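Speaker notes: Two Cups and a Semester
Student robotics club, spring open house

Slide 1. Title
Wait for the back rows to sit down. Thank them for choosing this over the pizza in the lobby. Mention that the pizza is also ours and will be there in twenty minutes.

Slide 2. What we said we would do
Read the September pitch out loud, the whole thing, with a straight face. "Team Senura will build an arm that clears a dinner table." Pause. Next slide.

Slide 3. What we are doing
Stacking cups. One goes inside the other. My little cousin can do it while eating a cracker.
Say why it's a fair club project anyway: the arm has to find both cups, pick one, lift it straight, and let go at the right moment. We have four ways to fail before lunch and have used them all.

Slide 4. The view from the wrist
Leave this one up for a bit. People like it.

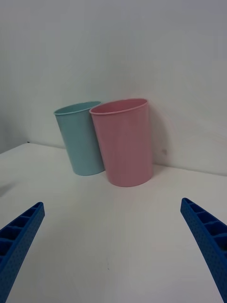

Wrist camera view, fingers open, pink cup nearer than blue.

Point out the overlap. The pink cup hides part of the blue one, and we spent most of the winter on that. Point out the white table and the white wall too. Pastel cups on white looked great to us and gave the software very little to complain about, so it complained about the shadow.

Slide 5. Practice runs
Goal was 2000 recorded tries by March. We have more than 1000. The first 200 went in the trash because we had labeled pink as blue. Do not say who. (It was me.)

Slide 6. Rules of the Clestar meet
Keep it short. 2 cups, one arm, no touching the table once the clock starts. Our practice clock is a kitchen timer shaped like a hen. If anyone asks about the Jurnar bracket, say we read the rules and moved on.

Slide 7. What's next
A third cup, if the budget holds. Then a bowl. The dinner table stays on the poster.

Questions. If it goes quiet, ask who wants to try driving the arm by hand. Get the sign-up sheet out before they reach the door.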